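Dendside Home Help > Kitchen and Dining > Surfaces

Small dark specks on a white tabletop, and how to stop drips from marking it

Posted by Hnat Panasiuk
258 views

I have a plain white table in the back room that gets used for breakfast, snacks and whatever else needs a flat place. It came from a store in Brernden called Tymoshchuk, secondhand, with no paperwork and no maker's name underneath. I can't tell you what the top is made of. It is smooth and matte and it doesn't have a grain. When I knock on it, it sounds like a board and not like stone or metal. If there is a simple way to find out what it is, I would like to know that too.

Most of what ends up on it is drinks. My kids go through a lot of those little yogurt drinks, and the bottles get stood on the table and left there. Sometimes there is a ring under one and sometimes there isn't. The rings have always come up with a damp cloth if I get to them the same day. If I leave one until morning it takes some rubbing, and I can feel a bit of a ridge before it goes.

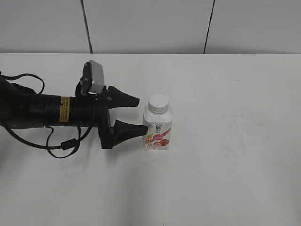
The specks

My real problem is some dark marks that do not come up with the cloth. They are tiny and close together, like someone tapped a dirty brush once. From across the room you would never see them. Up close on something this pale they are the only thing I look at. There are a few fainter ones elsewhere but I can live with those.

I can't say when they showed up. The surface was clean when I got the table 16 months ago, or at least I didn't notice anything. I ran a fingernail over them and could not feel a bump. I don't know if that means they are stained in or if my nail is just not good enough.

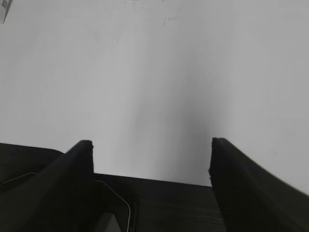
What I have tried

1. Warm water and a microfiber cloth. No change.

2. Dish soap, left to sit a few minutes, then wiped. No change that I could see.

3. A pencil eraser, because my mother said to. It may have made one of them lighter. It also left pink crumbs everywhere.

I have a melamine sponge in the cupboard but I stopped before using it. I read two opposite opinions about those on matte surfaces and did not want to trade some dots for a shiny patch.

So I have three things to ask. How do I get the specks out without changing the finish? How do I find out what the top is? And is there anything sensible I can do about bottles being opened and set down on it, short of covering the whole table in plastic?

Edited to add, because someone asked in a comment what kind of bottles: the yogurt ones are small and light and easy to knock. There is also a squarish white one with a screw cap, red printing on the label and a pale yellow liquid inside. It is the one I worry about more, mainly on account of the color. The cap usually gets put down on the bare table while it's open.

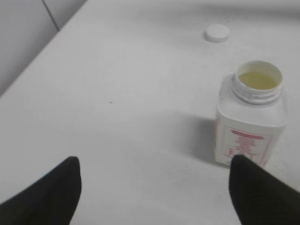
I haven't had a yellow mark yet. I would just like to know what to do in the first minute if I get one, since by the time I have looked it up it will be too late. Thanks in advance.

Comments on this post

mopandpail: Does water bead on it or spread out?

Hnat Panasiuk: Mostly beads. I put a few drops near the edge and they stayed round for as long as I stood there.

mopandpail: Then it's sealed, whatever it is. Good news for you.

3 answers, sorted by helpful votes

fernhill_repairs
Helpful: 16

I refinish and clean used furniture, mostly tables and desks, so I see a lot of white tops. I'll take your questions in a different order because the cleaning depends on the material.

Finding out what it is

Look at the underside and the edge. You want a spot where the top was cut or drilled, such as a screw hole or the place where a leg attaches. If you see a thin hard skin over pressed wood chips or brown fiber, you have a laminate or melamine-faced board. If the white goes all the way through, it is a solid material. If you see wood with a coat of white over it, it is painted. Painted tops usually have a slightly softer edge, and somewhere on the table there will be a chip that shows the layer underneath. Check around the feet and the corners.

If you still can't tell, put a little rubbing alcohol on a white cotton swab and rub it on the underside of the top, or inside a screw hole if the color goes that far. White color on the swab is hard to see, so use a dark scrap of cloth if you have one. Color coming off means paint, and you should keep alcohol away from the top from then on. The test only works if the underside has the same finish as the top, and on cheaper tables it often doesn't.

The specks

Tight clusters of small dark dots on a white surface are usually one of these:

- Fly dirt. Very common near a window. It is small, dark and hard, and it sticks more than you would expect.

- Ink or marker. With kids in the house I would not rule it out.

- Grit stuck in a bit of dried sugar. The sugar is clear so all you see is the grit. Your ridge under the yogurt rings tells me there is dried sugar on that table from time to time.

- Pits in the surface with dirt in them. These are the ones you don't feel with a nail.

Lay a cloth wrung out in hot water on the spot, fold it so it's a few layers thick, and leave it ten minutes. Then wipe in one direction with a clean part of the cloth. That takes care of sugar and most fly dirt. You said dish soap for a few minutes did nothing, but soap on an open surface dries out fast, and the covered cloth is a different treatment.

If they are still there, make a paste of baking soda and water, thick enough to stay where you put it. Dab it on with a fingertip, leave it five minutes, and rub very lightly with a soft cloth. Rinse it well because the powder leaves a haze of its own.

After that, and only if the top is not painted, go to alcohol on a cotton swab. Touch each speck, roll the swab, and wipe right away. If a speck smears gray or blue it was ink and you are on the right track. Keep turning to a clean side of the swab or you will spread it.

You were right to hold off on the melamine sponge. It is a very fine abrasive. On a matte top it can leave a polished spot that catches the light, and I have never found a good way to put the matte back. I have had people bring me tables where they went over a mark with 2000 grit paper and ended up with a patch the size of a saucer. If you want to use the sponge anyway, try it on a corner that sits against the wall, dry it, and look at it from a low angle in daylight.

If they turn out to be pits, you can pick the dirt out with a wooden toothpick and a drop of soapy water. It won't fill the pit but it will be white again, or close.

The eraser was not a bad idea, by the way. Use a white vinyl one instead of pink.

Grultumora
Helpful: 4

I agree with most of the above. I only want to answer the part about opened bottles because I have a white table too and went through this.

Get a tray. Mine is a plain one with a low lip, and it sits at the end of the table where things get opened. Bottles get opened on the tray and they stay on the tray until the cap is back on. A folded dish towel works too but it tips the small bottles over.

Teach everyone to put the cap down with the inside facing up. The inside is where the drips are. A cap set down the other way leaves a neat little circle that you find the next day.

Wipe the neck of the bottle before you close it. The threads on a screw top hold more than you think, and it works its way down the side and makes the ring under the bottle. I keep a damp cloth on the tray for it.

For a yellow spill, what you do depends on what is in the bottle, and you didn't say. For something water-based, blot first with paper towel and don't wipe, or you make a small spill into a big one. Then a wet cloth, then a wet cloth with a drop of dish soap, then a clean wet cloth. For something oily, blot, then go straight to the dish soap on a dry sponge before any water. If it's a cleaning product of any kind, read the back of the label and do what it says there. Keep that one off the table where the kids eat in any case.

A yellow tint that stays on a sealed white top will often fade if the table gets sun. Mine did, but that was turmeric and it took most of January, and it was not a sunny January.

Comments on this answer

Hnat Panasiuk: The tray is a good idea. I have one from the old toaster oven that might do.

Grultumora: Check the bottom of it for burrs before you slide it around.

tabby_lou
Helpful: 0

just use bleach

Comments on this answer

fernhill_repairs: Please don't do this on a surface you haven't identified. Bleach can yellow some white plastics and paints, and it won't do anything for grit or dried sugar. Never mix it with another cleaner either.

tabby_lou: works on my counter

Follow-up from Hnat Panasiuk

I did the hot cloth twice and then the baking soda paste. About half of the specks came off with the second cloth, so I think those were the sugar and grit kind. The rest are lighter than before but still there. I found a screw hole under one corner and it looks like brown fiber with a thin white skin, so I am going with laminate and will try the alcohol swab tonight after the kids are in bed. The toaster oven tray was too small for the squarish bottle and the yogurt drinks together, so I'm using a baking sheet for now.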